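Print this page | E-mail to a friend

Sastby Fandside Wall Shelf, Set of 2

I bought these for the hallway, where we needed a spot for keys and mail. Each shelf is a plain white box, open at the front, and hangs on a metal rail. The rail goes up first with 3 screws. The anchors in the package were too soft for our plaster, so I used my own.

The finish is even and wipes clean. One corner had a small chip, which I touched up with paint. I paid $73 for the pair with shipping, and a similar set from Pollinov was more.
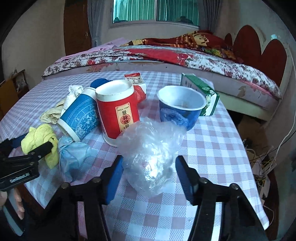 Depth is the weak point. A large envelope sticks out past the front edge, and so does a hardcover book. If you want to store books, the Tamayo is deeper but needs a stud.

Mine have been up for nearly 300 days and have not sagged. I would buy them again for a hallway, but not for a kitchen.

Print this page | E-mail to a friend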